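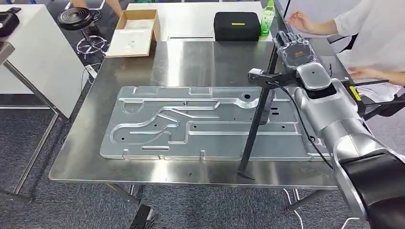
Minutes taken by the bench secretary, Tullen panel shop

Present: bench team, stores, one from Faretti. Apologies from Yoon.
Meeting opened at 2.15 p.m. by the steel table, with the stamped aluminium panel laid out flat.

1. Last minutes
Agreed, except item 4, which stores still dispute.

2. The panel
Faretti said the grooves are now good enough to sign off. The bench team asked good enough for what. Only one panel was on the table and Faretti wants an order of 2000 on the strength of it. The chair was not persuaded. Faretti will send 27 more from the same pressing before we talk numbers again.

3. Holes
Faretti's note says the small round holes match the Utano drawing. The drawing was not brought. Left open.

4. Surface marks
Stores asked whether laying panels straight on steel scratches them. Faretti said no. Asked if this had been tested, Faretti said it had never come up. Bench team to try felt under half the next lot.

5. White table
The cardboard box and the black zip case are to have a proper shelf. This was also agreed in November. Drinks to be kept off it, again.

6. Any other business
Yoon's request for a second stool: deferred.

Closed 3.05 p.m. Next meeting when the panels arrive.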